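We use cookies to remember your settings. Accept all | Manage

# ralloveo-handheld

Hi! So this is the data card (and kind of the build diary, sorry) for Ralloveo, a pair of hand-held grippers I've been putting together in the shared workshop at Neltitz. You hold one, you do a normal chore with it, and the recordings go toward teaching a small arm to do the same chore. I wrote most of it in the evenings, so if a section stops short, open an issue and I'll fill it in.

Last updated Mar 11, 2026

## What you get

- 143 recordings of short tabletop tasks
- the shell and jaw files, ready to print
- my calibration script, named `jatoi` after the notebook it started in

There's no trained model in the repo. I have one that sort of works, but I'm not happy with it yet and I'd rather you train your own than inherit my mistakes.

## The build

I went through a few shell shapes before this one. The early ones had sharp edges right where your wrist wants to rest, and after 18 minutes I'd have to put the thing down and shake my hand out. Rounding everything off fixed that. It cost me a lot more print time, but wow, what a difference!
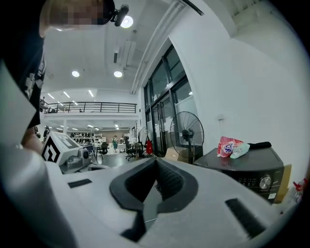
The jaws were the fussy part. Too stiff and they squeeze a paper cup flat, too soft and they twist when you pick up anything heavy. I ended up going softer and printing the ribs closer together. If you change the spacing, please rerun `jatoi` before you record anything – the closing width shifts more than you'd think, and I lost a whole batch of takes finding that out.

Cables are still a mess. I use Werel clips (a little printable clip, file is in `/extras`) and they hold fine until you turn your wrist all the way over.

## How the recordings were made

Each one is a single task from start to finish, 33 seconds at the longest. I kept the fumbles in if the task still got done. Fumbles are useful! Takes where the tracking dropped out are in their own folder, so you can skip them or go hunting in there if you like that kind of thing.

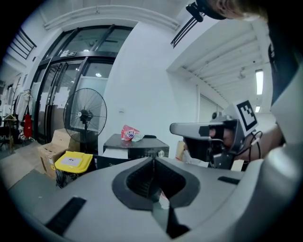 Tracking is where most of my questions come from, so a bit more on that. The printed marker needs to stay flat and stay in view, and both of those are harder than they sound when you're swinging your arm around. Mine is a black square pattern on a white card, and tilting it upward on the gripper is the setup I'd try first. Glossy paper was a pain under the ceiling lights. Plain matte card, fresh blade, no wrinkles.

## Known problems

- Version 2 of the shell needs longer screws than version 1. The parts list only covers version 2.
- Timestamps drift a little between the two grippers. `jatoi --sync` mostly sorts it out.
- Left-handed takes are badly underrepresented. Want to record some? Please do!

## Using it

Do what you like with the files, just link back here. If you print a set, post it in the discussions tab, I love seeing other people's builds.

18 comments | 2 shares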